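4. Displacement of loose-fill surfacing under swings and slides

Loose-fill surfacing is placed at a uniform depth and does not stay that way. Children drag their feet under swings, land at the foot of slides and kick material towards the border as they run. The depth that matters for a fall is the depth at the point of landing, and this is often the point where the most material has gone. Earlier sections dealt with the choice of surfacing and the way each play area was laid out. This section deals with how depth changed between top-ups, and where.
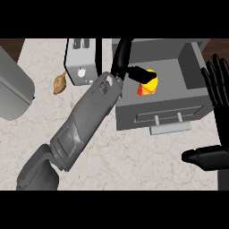
Fermín Cisternas

4.1 Sites and equipment

Readings were taken at three council play areas: Plundavance Reserve, Espinoza Park and the smaller neighbourhood park at Livau. All three are surfaced with engineered wood fibre over a geotextile layer and a gravel drainage bed. Plundavance Reserve and Espinoza Park have timber borders. Livau has a rubber kerb, which sits lower than the surfacing when the fibre has been freshly placed, and some material is lost over it onto the grass.

Each play area has at least one bay of belt swings and one straight slide. Livau has no toddler swings, so toddler seats are reported for the other two sites only. Spinning equipment was left out of the analysis. Only Espinoza Park has a carousel, and it was closed for bearing repairs during part of the work.

Depth was measured with a Pristel probe, a graduated steel rod with a sliding collar. The rod is pushed down until it meets the geotextile and the collar is lowered to rest on the fibre without compressing it. In practice the collar sinks a little in recently raked material. We did not correct for this. The effect was small beside the differences between wear zones, and any correction would have depended on how long ago the raking was done, which the maintenance logs do not always show.

4.2 Sampling

A fixed grid was marked on a plan of each play area and located on the ground by taping from the equipment footings. Additional points were set under every swing seat and along the centre line of each slide exit. Visits were made in the morning before the areas became busy. Where a point could not be reached because a child was using the equipment, it was left to the end of the visit. Points still in use at that stage were recorded as missing.

The full data set holds 1,977 readings. Readings were discarded where the rod had clearly struck gravel through a torn geotextile, which happened mainly under the belt swings at Livau. Those tears were reported to the council and patched.

Maintenance staff were asked to keep to their usual raking rounds and to note the date of each. They were not told which points were being measured. Raking at Plundavance Reserve was more regular than at the other two sites, and the logs there are more complete.

4.3 Results

The deepest hollows were under belt swings at all three sites. Toddler seats, where the child is lifted in and out and the feet seldom reach the ground, showed little change directly beneath the seat. They did show a shallow trough to one side, where the adult stands to push. Slide exits fell between the two. The hollow at a slide exit was narrower than under a swing and lay slightly beyond the end of the chute.
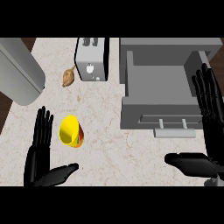 Loss was fastest in the period just after a top-up. Fresh fibre is loose and springy and moves easily underfoot. Once it has been rained on and walked over it knits together, and later losses are slower. For this reason a single inspection soon after placement gives a poor idea of the long-term rate, whichever way the result falls.

Figure 6, in the appendix, plots depth against days since raking for each wear zone. The curves for belt swings separate from the rest within 5 days. Those for the open parts of the grid remain close to flat throughout, apart from one corner of Espinoza Park, where runoff from the adjoining path carries fibre under the border during heavy rain.

Weather had a further effect that we had not planned to measure. Visits in July, when the ground was saturated for much of the month, gave lower readings across the whole grid at Livau, including points well away from any equipment. We attribute this to settlement of the fibre under its own wet weight. The readings partly recovered after raking, and no material was added in that time.

4.4 Discussion

Raking restores depth only where there is material close at hand to rake. Under the belt swings much of the displaced fibre had been carried outside the bay, and pulling the nearest material back in left a wide shallow dish in place of a narrow deep one. The reading under the seat improved. The average depth of the bay was unchanged, as would be expected.

Wear mats were fitted under the belt swings at Plundavance Reserve partway through the work. The hollow under the seat stopped growing, but new hollows formed at the front and back edges of each mat, where the foot leaves the rubber. A larger mat may move these hollows further out without removing them. We did not have the means to test a second mat size.

The results apply to engineered wood fibre in parks with moderate use. Sand and bark behave differently when wet, and none of the three sites adjoins a school. The inspection interval suggested in Section 5 should be shortened where either condition differs, and the points under belt swing seats should be probed at every visit, including visits made for other purposes.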